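Dostville Trail Guide, Part 2: who owns the drawings

Filed under: copyright, small publishers, contracts

In the last post I said I would get to the drawings once I had read the whole folder. I have now read the whole folder. It took most of February.

To recap, Roy Cheetham wrote the text of the Dostville trail guide and Marjorie Cheetham drew the plants. Horrocks, a one-room publisher over in Ploleck, put it out as a spiral-bound paperback. It sold 2,092 copies before it went out of print. Pravier then bought what was left of Horrocks and wants to use the drawings on greeting cards and a calendar. Marjorie found out when a friend mailed her a card.

Pravier's position is that Horrocks paid for the drawings, so Horrocks owned them, so Pravier owns them now. There is a canceled check for $800 made out to Marjorie with "art, trail book" on the memo line. There is also a one-page letter that talks about the delivery date and the paper size. The letter does not mention copyright anywhere.

I am not a lawyer. I worked in permissions for a textbook company for a long time, and this is the kind of question I used to send upstairs. But the basic rule in the United States is not hard to look up. Whoever makes the drawing owns the copyright from the start. To hand over ownership, the owner has to sign something in writing that says so. Paying for a job does not do it, and neither does having the originals in your file cabinet.

Pravier's second argument is work made for hire. If Marjorie had been on staff at Horrocks and drew plants as part of her job, the company would count as the author. She was not on staff. She drew at home, with her own pens, on her own schedule, and Horrocks never took out taxes. For a freelancer, work for hire needs a written agreement signed by both sides, and the work has to fall into one of the categories listed in the statute. Illustrations for somebody else's book might fit a category. The signed agreement is the part that is missing. 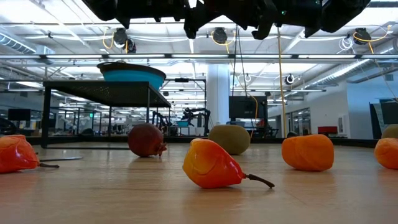
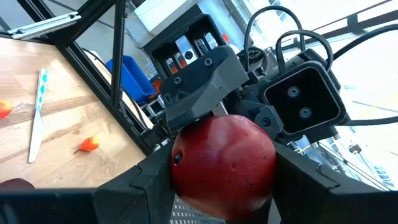
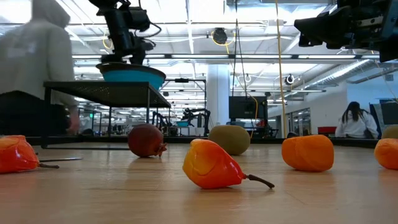 Artificial fruit in the first and third pictures, a dark red apple in the second.

So what did Horrocks get for its money? Most likely a license nobody wrote down. Courts call it an implied license. Marjorie made the drawings because Horrocks asked, she handed them over, and everyone understood they would be printed in the guide. She could not turn around and complain that the guide had her drawings in it. A license like that usually reaches as far as the two sides meant it to reach at the time. The letter is titled "Trail book" and the check says "trail book." I don't see how you get a calendar out of that.

Whether Horrocks could pass the license along to Pravier is a separate question. A nonexclusive license is generally personal to the one who got it, unless the owner agrees to a transfer. Marjorie says she was never asked, and I found nothing in the folder to suggest otherwise.

One thing I got wrong in the last post: I wrote that she could file suit right away. For a work made in this country, she has to register with the Copyright Office first, or be refused, before an infringement case can go forward. There are 22 drawings in the guide. The guide itself was registered, but the certificate lists Roy for the text and says nothing about the art. Someone should check whether that covers her or whether she needs her own application. My guess is she needs her own. Late registration may also cost her the chance at statutory damages and attorney's fees, so any money could come down to what Pravier earned from the cards or what a license would have cost.

Roy wants to write an angry letter. Marjorie would settle for her name on the cards and a fair fee. She has an appointment with a lawyer in Ploleck, and I told her to bring the check, the letter and the envelope the letter came in, which has a postmark.

Comments are open. If you did freelance art for Horrocks and still have your paperwork, please write to me.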